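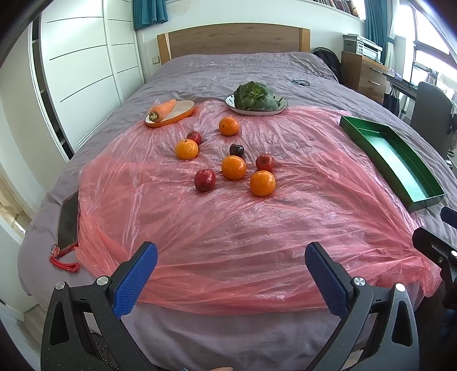 Oranges, red apples and a plum on the pink sheet, with the carrot and the greens behind them and the green tray to the right.

Fruit and veg on the bed, Dudcombe
Posted July 29, 2020
Gallery: 2 pictures
Viewed 2,226 times

The kitchen in the Dudcombe flat has one worktop, and the kettle, the bread bin and the draining rack take up most of it. When the shopping comes in, the bed is the only flat surface big enough to spread it out on. I have done it that way since November, when the folding table went to the tip.

A sheet of plastic goes over the duvet first. It is thin and creases as soon as it is opened out, so the round things never stay quite where they are put. Oranges are the worst for it. Apples settle better if they are stood on their base. A heavier sheet would lie flatter, but it would also be harder to fold away, and there is only the one drawer for it.

The fruit goes loose in the middle and gets looked over a piece at a time. Anything with a soft patch is kept out to be eaten the same day. The rest goes in the bowl in the hall, apples at the bottom, plums on top. Plums bruise under almost anything.

The veg has its own dishes at the back. A single carrot is not much of a display, but the oval dish with the orange rim is the right length for one. Greens need more room. A head of bok choy spreads as soon as it is out of the bag, and the outer leaves hang over the side of most plates. I twist off any yellow ones, wrap the rest in a damp tea towel and put it in the bottom of the fridge, where it keeps for 6 days if the towel is wetted again halfway through.

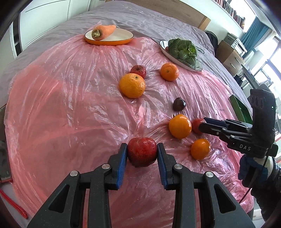

Most of the fruit is from Vanags, the greengrocer at the bottom of the hill. Loose apples were 70p a pound last time I went in. The small speckled red ones are sweeter than they look and a bit soft by the end of the week. The mandarins vary. The larger oranges have a thick peel and are better for juice, although they leave a lot of pith in the squeezer.

Bok choy has to come from the Saturday market, or from the Fullberg farm van when it is running. The van parks by the library and is usually sold out by eleven. Carrots come from either. I buy them with a bit of the green top left on if there is a choice and cut it off at home.

When everything has been gone over, the dishes go back to the kitchen first. The tray is used to carry the fruit through in one trip, or two if there are a lot of oranges. Then the plastic is wiped with a cloth, hung over the bath rail and folded when dry. The duvet cover gets a shake out of the window.

Readers asked on the last gallery about storing plums and apples together. I do, and the plums ripen faster for it, so eat those first.

More from this album: Shelves in the hall cupboard / Jam jars and lids / The airing rack
Hosted on Clikby. Comments are open for this gallery.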